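The Great Tablecloth Question, and Other August News

Every summer the supper club votes on something, and every summer I underestimate what people will feel strongly about. Last year it was chairs. This year it was whether the long table should wear a cloth, and I had 97 replies in my inbox before lunch on Friday, which is more than I got when we asked if anyone wanted to come to supper.

To recap for those who were sensibly at the lake: the club has eaten off white cotton since it began. The cotton is washed at Broltora, the laundry on the corner, which has raised its prices again and now charges extra for beet stains. We serve a lot of beets. Someone proposed a bare table. Someone else proposed that the first someone had been raised in a barn. And so we had a vote.

The case for bare is money and labor. Nobody has to iron. Nobody has to stand at the sink at eleven at night rubbing salt into red wine, a remedy I have tried for years without once seeing it work, though I keep buying the salt. Crumbs can be swept straight into a hand. Candles stand up by themselves without finding the one fold that tips them into the butter.
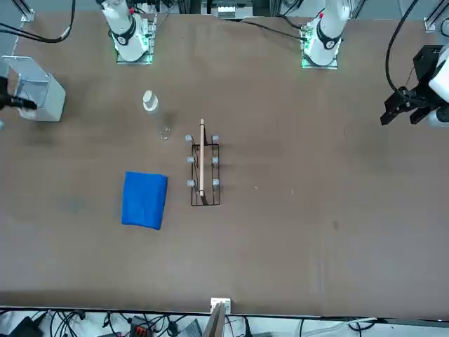
Aino Saarela would like it known that a bare table is loud. Forks clatter, she writes, plates scrape, and by the second course everyone is shouting about their kitchen renovation. She ate at Sultavia in the spring, where they gave up linen to look modern, and she came home knowing the medical history of the couple two seats down. She voted for cloth and asked if she could vote again.

I have some sympathy. There is also the matter of what a cloth hides. Our long table is really three tables of nearly the same height, and the "nearly" has cost us several glasses. With the cotton on, you find the ridge by feel. With the cotton off, you can at least see it coming, but then so can the guests, and they start asking what they paid for.

A few members tried to find a middle way. Runners were suggested. A runner is a tablecloth that has lost its nerve, and it still has to be ironed. Place mats got a small and passionate following, mostly from people who own place mats. One reply recommended brown paper and a cup of crayons, and I would have dismissed this if it hadn't come from the oldest member we have, who says she is tired of making conversation.
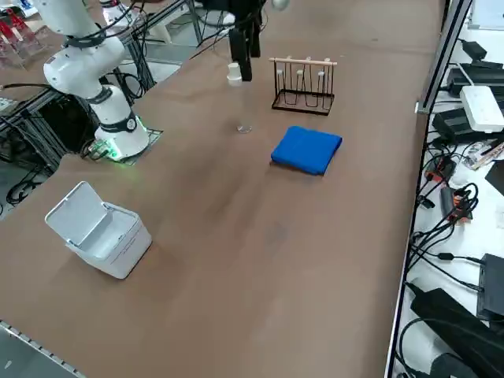
Then there is oilcloth, which I had assumed was extinct. Yasmine El Khatib brought a roll of it to the July supper, yellow with lemons, and laid it down over one end while the rest of us pretended to be busy with the bread. It wiped clean in seconds. It also stuck to every forearm that rested on it, and the lemon end of the table spent dessert peeling itself free with a sound like tape coming off a box. Yasmine says it softens with age. I said that I did not, and could we please have the fan on.

I did price a new cotton cloth while all this was going on. Urbonaitė, where we bought the last one, can make it in a single length so there is no seam running under the soup. It would cost $80 per section with hemming, and they want to know whether we would like scalloped edges. I have not passed this question along to the membership. I would like to have some of my evenings back.

The final tally was 101 votes, including four that came in after the deadline and one written on the back of a Datmont seed packet, and it was close enough that both sides have told me they won. Cloth took it by 5. The bare-table party has asked for the summer months as a consolation, on the grounds that tomatoes stain too, and I have said yes to August because I was tired.

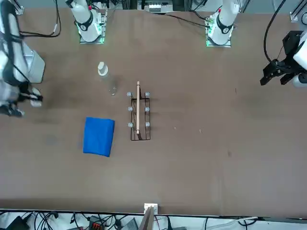
So what should you expect at the next supper? A bare table, cloth napkins, and felt pads under the serving dishes to keep the noise down.

The cotton returns in the fall, once it comes back from the laundry. If you have the missing gravy ladle, please bring it along. I won't be holding a vote on that.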